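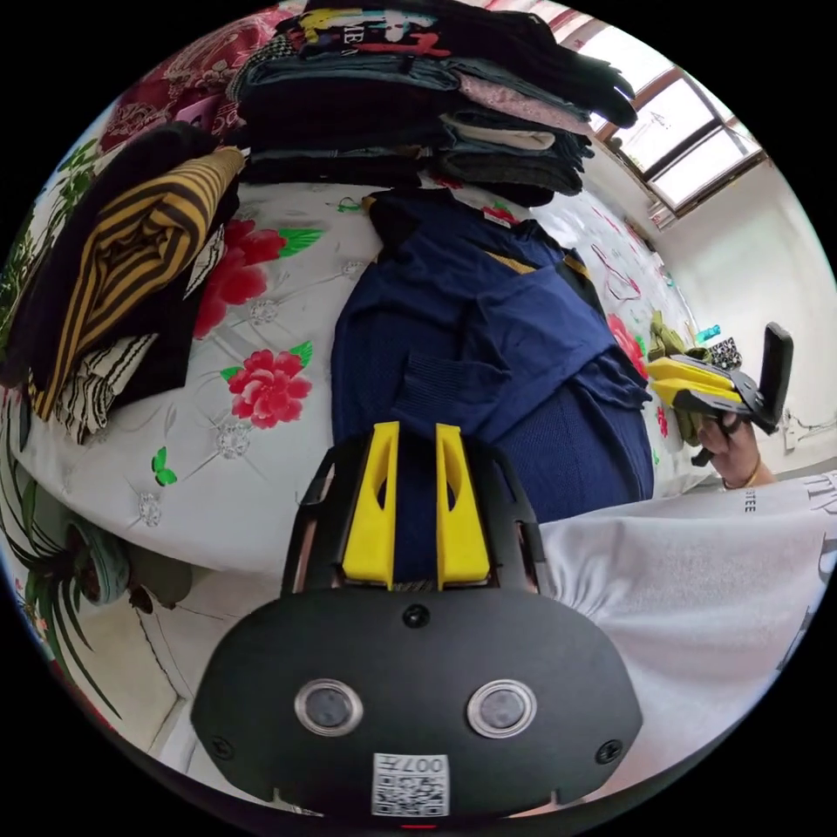

## Our first months in Ikham

21/07/2023

We have lived in Ikham since November, and my relatives still ask me what kind of place it is. I always find it difficult to answer. It is a new neighborhood on the north side of the city, built by a company called Destuvari, and when we signed the papers half of the streets had no names yet.

Our apartment is on the second floor. It has 2 bedrooms, 2 balconies and a kitchen which is smaller than it looked in the plan. The whole development will have 887 homes when it is finished. At the moment our side, Biwott Court, is full, and the other side is mostly cranes and sand.

What I like most is the walking path. It starts behind our building and goes along the drainage canal until the small park, and in the evening many families are there. The trees are still thin, so in July you must go early or late. I go early, with a bottle of water and a hat.

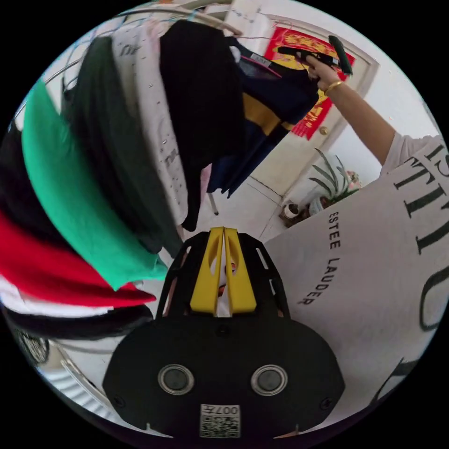 The monthly fee was a surprise for me. In my country we paid the cleaning lady of the stairs and that was everything. Here we pay 100 dollars each month to the homeowners association, and it covers the path, the lights, the garbage and the watering of the plants. At first I was a little angry about it. Then I read the full contract, slowly, with a dictionary, and I think the price is fair, except for the parking rules, which I still do not understand.

The shops are the weak point. There is one bakery, Drindulik, on the corner of the main street, and it closes at three. For a real supermarket we need to take the bus. A sign at the entrance has promised a grocery store since before we moved, but I see only a fence there.

My husband would like to have a house with a yard one day. I am not so sure. From the bigger balcony I can see the hills, and I have already put tomatoes there, in the corner where the wind does not come. The basil died, so next month I will try mint.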